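Signal timing on the Lendlow Road corridor

I drive Lendlow Road twice a day, and since November the yellow at the Kavcombe Avenue intersection has felt short. A feeling is worth nothing in front of a traffic engineer, so I spent a few evenings measuring it. These are my notes, mostly for neighbors who asked how the timing is set and where to send a complaint.

The posted limit on that stretch is 40 mph. The usual formula takes a driver reaction time of one second, then adds the approach speed in feet per second divided by twice the deceleration rate, with ten feet per second squared as the normal value. On level ground at 40 mph that comes to 3.9 seconds. The eastbound approach has a slight downgrade, which pushes the answer up a little.

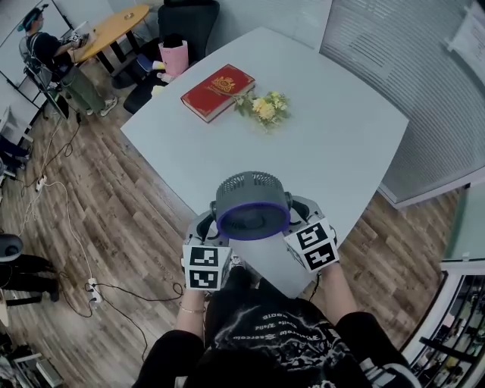
What I measured

I recorded the eastbound signal head from the sidewalk at 60 frames per second and counted frames from the first yellow to the first red. Every cycle I checked came out within two frames of 3 seconds flat. That matches what I would expect for a 25 mph street, and Lendlow was signed at 25 until it was widened. My guess is that the limit changed and the controller settings did not.

The all-red interval is one second, as far as I can tell. I am less sure of that number, as I could only see both signal heads from one corner and the cross street head is partly behind a tree. I left it out of the letter.

I also looked at the morning peak between 7 and 8. The side street gets its green on a fixed cycle even with no car waiting, so either the detector loop has failed or it was never wired back in after the repaving.
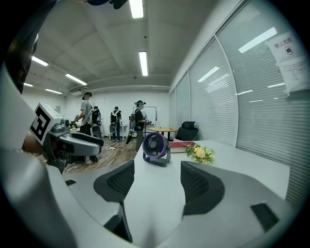
A longer yellow will cost a little green time on each phase. At this intersection the main road has green to spare outside the peak, and fixing the loop would return more than the yellow takes. Offsets with the next signal at Geum Street may need another look, though the two are far enough apart that platoons spread out anyway.

The city logs signal complaints in Zoteo, the same system used for potholes. Mine is request 3506. It was first filed under "bulb out" and closed, so I reopened it and attached the frame counts as a plain table. The status now reads "assigned to signals" - no date given.

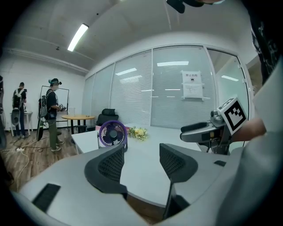

If you want to file your own

Give the approach direction, the time of day and the measured yellow. Mention 3506 so the reports get linked. Leave out near misses unless you have the time and lane written down. The form drops attachments over a certain size without warning, so send numbers first and offer the video later.

I plan to measure the westbound side next, once the lane closure by the bus stop is gone.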